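Where does the dirt go?

I used to think soap ate dirt. I really did! But soap is much sneakier than that. Every tiny bit of soap has two ends: one end loves water and the other loves grease. So when you've got butter on your sleeve (me, most mornings), the greasy-loving ends grab the butter and the watery ends hang on to the water. Give it all a good swish and off the butter floats.

The swishing matters too. Try it with two mucky socks in two bowls of soapy water. Leave one still and squish the other 25 times. Which comes up cleaner?
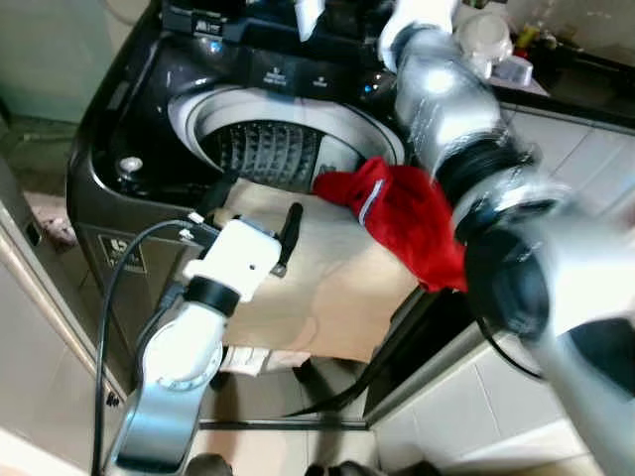

Look for the little holes inside the tub!

Water can get through holes like those, but your socks can't.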